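**What is the checkout time at Istmont Lodge?**
10 a.m. Leave your key card in the room.
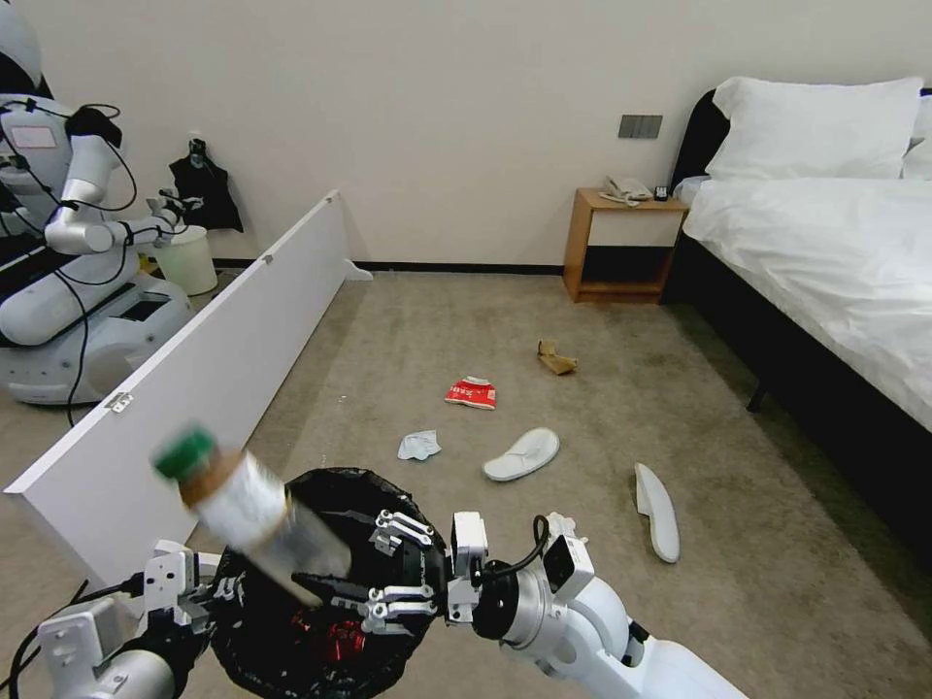
*Plastic bottle over the bin bag.*

**Is there parking?**
Yes, in the lot on Strickland Street. It has 151 spaces. 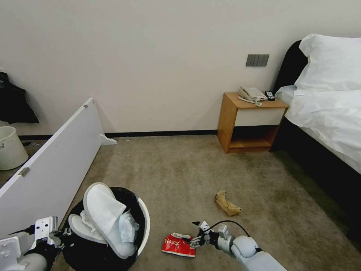

Overnight parking is free for guests.

**How do I get to Gruneck?**
Take the Furnero bus. The ride is 15 minutes. 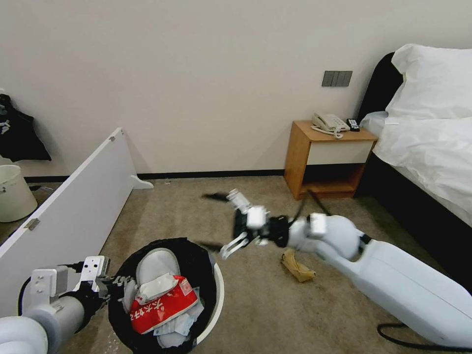

*Bin with a black liner, filled.*

**Can I bring my dog?**
Yes, in ground floor rooms. Tell us when you book. 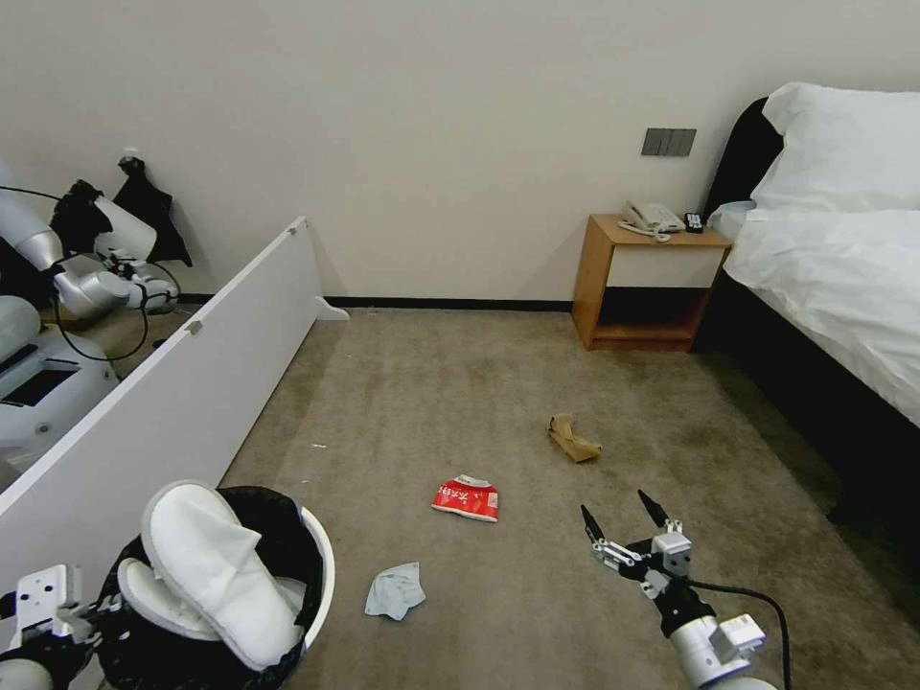 Cats are not allowed.

**When does the pool open?**
In May.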